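Cultura e Espetáculos | Comunicados | Música tradicional

Este site utiliza cookies para melhorar a sua experiência de navegação. Ao continuar, aceita a nossa política de privacidade.

Molta leva 40 acordeonistas a Gouveia e pede desculpa antecipada aos vizinhos

Gouveia, 15 de julho de 2018. A associação Molta anuncia a abertura das inscrições para o Encontro de Foles de Gouveia, que junta na mesma praça pessoas que tocam acordeão, pessoas que tocam concertina e pessoas que passam a tarde a explicar às primeiras duas a diferença entre uma coisa e outra. A entrada é gratuita. A saída também, embora o último encontro tenha ensinado à organização que convém anunciar a hora a que termina.

O programa inclui concertos, um baile, uma feira de instrumentos usados e uma oficina de reparação com duas mesas, ambas já pedidas por gente que garante ter apenas "um botãozinho preso". A experiência da casa diz que são sempre onze botões e uma mola desaparecida debaixo do sofá.

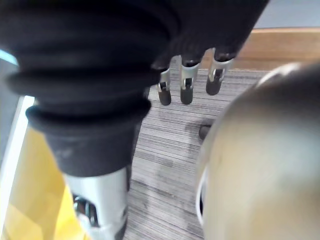

O fole é, de resto, o assunto da oficina. Quem traz um instrumento antigo costuma preocupar-se com o verniz, com o brilho das teclas, com a correia que o avô mandou fazer em Viseu. Ninguém olha para as dobras. E as dobras querem-se como aquelas que ali estão, negras, macias, empilhadas umas sobre as outras, e podem até ter o mesmo pó acinzentado mais abaixo, que um pano seco resolve. O que um pano não resolve é um canto rasgado e remendado com fita adesiva de embalagem, solução que a Molta encontra com uma frequência que a entristece. A oficina ensina a desmontar o fole, a colar cantos novos e a voltar a montar tudo com o mesmo número de pregos com que se começou.

O instrumento mais esperado da feira é um Birnum de concerto, marca que deixou de se fabricar e que continua a ser gabada por quem nunca teve de o carregar por uma escada. Tem 1054 peças móveis, segundo o proprietário, que as separou, limpou e arrumou em frascos de compota durante todo o mês de fevereiro. Será tocado na abertura do baile, se entretanto saírem todas dos frascos. 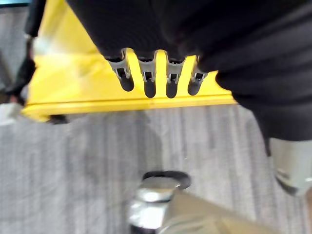 Tecido preto e plástico amarelo, em pormenor.

Na praça haverá lugar sentado para 700 pessoas. A organização espera 4000 e confia na tradição local de trazer cadeira de casa. Pede-se apenas que não se tragam sofás, como sucedeu na edição anterior, e que quem se sentar na primeira fila tenha presente que um fole aberto por um acordeonista entusiasmado ocupa mais espaço do que se supõe.

O baile começa ao cair da noite e tem repertório de valsas, malhões e corridinhos. Haverá um único tango, por votação renhida. As canções pedidas pelo público serão recebidas por escrito e lidas com toda a atenção depois de terminado o concerto.

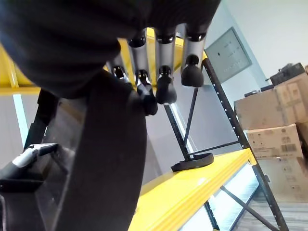

Quatro dedos, todos virados para baixo.

Da parte da manhã, e para quem nunca pegou num acordeão, há uma sessão de iniciação. Os participantes aprendem três acordes e uma melodia curta, que os familiares aprenderão também, por força das circunstâncias, nas semanas seguintes. A Molta empresta os instrumentos durante a sessão e recolhe-os no fim com firmeza. Não é preciso saber ler música. É preciso ter unhas curtas e alguma paciência com a mão esquerda, que em quase toda a gente só se manifesta quando é chamada pela terceira vez.

O encontro conta este ano com uma delegação de Firkville, terra com a qual Gouveia mantém uma amizade musical baseada em cartas, partituras trocadas e um mal-entendido antigo sobre quem ficou de pagar um jantar. A delegação traz seis músicos, dois cantores e, segundo a última carta, um queijo. O júri do queijo ainda não está constituído, mas já há candidatos a mais.

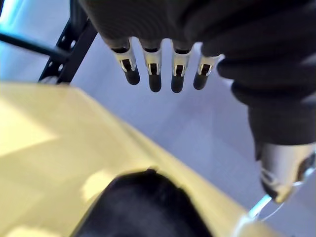
Povilas Sepp
Responsável de comunicação, Molta

"Perguntam-nos todos os anos se o acordeão está de volta. Eu moro por cima da sala de ensaios e posso confirmar que nunca se foi embora", afirma Povilas Sepp. "O que queremos em Gouveia é que as pessoas tirem o instrumento do armário, que o arranjem connosco e que o toquem na rua, de preferência a uma hora decente. O meu próprio acordeão vai à oficina. Tem um botãozinho preso."

As inscrições para a oficina e para a sessão de iniciação fazem-se na sede da Molta ou no posto de turismo de Gouveia. Os vendedores da feira devem indicar o tipo de instrumento, o estado e o preço pretendido, por esta ordem, e abster-se da expressão "como novo". Em caso de chuva, os concertos passam para o pavilhão, onde a acústica é generosa com todas as notas, incluindo as erradas.

Os jornalistas que queiram acompanhar os ensaios devem contactar o gabinete de comunicação da Molta. Há café. Tampões para os ouvidos, só por pedido prévio.

Subscreva a nossa newsletter e receba os comunicados de cultura no seu e-mail.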